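Sorting bin

By Vlasta Paulík | December 31, 2020

We use cookies to remember your settings. Accept | Manage

A sorting bin is an open box for small mixed items awaiting a proper place. Many have sloped inner walls, said to bring things back toward the middle. The claim is repeated more often than it is tested, and light or flat items such as cloth and foam tend to stay where they land.

Makers also praise the single bin as a cure for clutter. Rizwan Mirani, in the household guide Warkley, doubted this, arguing that a shared box only delays the decision.
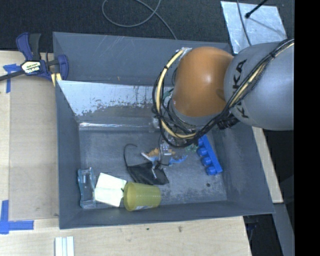
Toys, cups and scraps of fabric end up together, and the sorting itself is often put off. Painted wood is a common material, though it scuffs.

Last updated: May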